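Fri 12 July
Bench notebook, storage and small parts

Good day at the bench! I finally got to the clear boxes, the job I've been putting off since the end of June, and I enjoyed it far more than I expected to. Nadine Awwad came over from Hombridge with the second lot of lids and we went through them together.

Where we were: 49 boxes on the Kavwood shelves, most with lids that had wandered off to other boxes. The old opaque tubs from Stomcombe are gone at last, and good riddance. I must have opened every one of them twice a week looking for the M4 washers. With the clear ones you can see the washers from the door!

1. Lids
The ribbed ones win, easily. The ridges make the lid much stiffer across the middle, so it doesn't sag when you stack a full box on top (Nadine leaned on one with both elbows and it barely moved). They still let enough light through that you can tell screws from standoffs. You do have to watch how they sit, though. A ribbed lid can rest on the box a little to one side and look closed from where you're standing, and then the latch won't come over. Look at the rim before you reach for the latch.

A clear box on the brown mat, with the ribbed lid resting slightly over to the right and the black latch handle standing up at the rim:

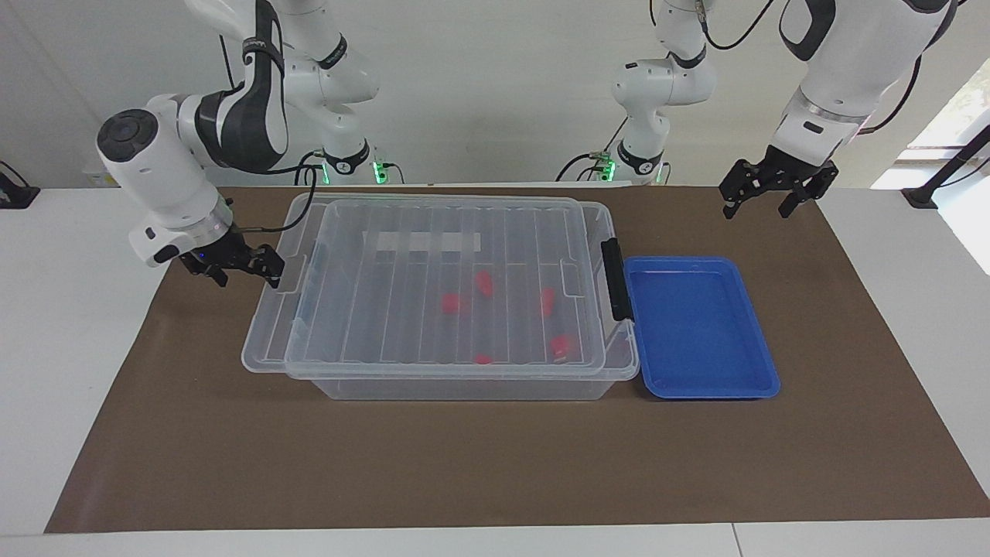 2. Latches
Black ones throughout now. I love these – they're easy to find by feel and they stand up out of the way while you settle the lid. Two from the Mansour order were stiff, and both loosened up after I worked them back and forth for a minute. No oil, it gets on the parts.

3. Loading
We tried 200 M3 screws in one box, then 1000. The lid went on fine both times, but the 1000 is a pain to dig through, so bags of 200 it is. Heavy stuff on the bottom two shelves, please.

4. Mat
Keeping the big brown mat. Boxes don't skate around when you press the latch down, and dropped washers stay put. It leaves a bit of white table showing at the edges, handy for pens.

Still to do: labels. Nadine wants them on the short end, I want them on the front. We'll try hers first on the bottom shelf and see how it goes on Monday.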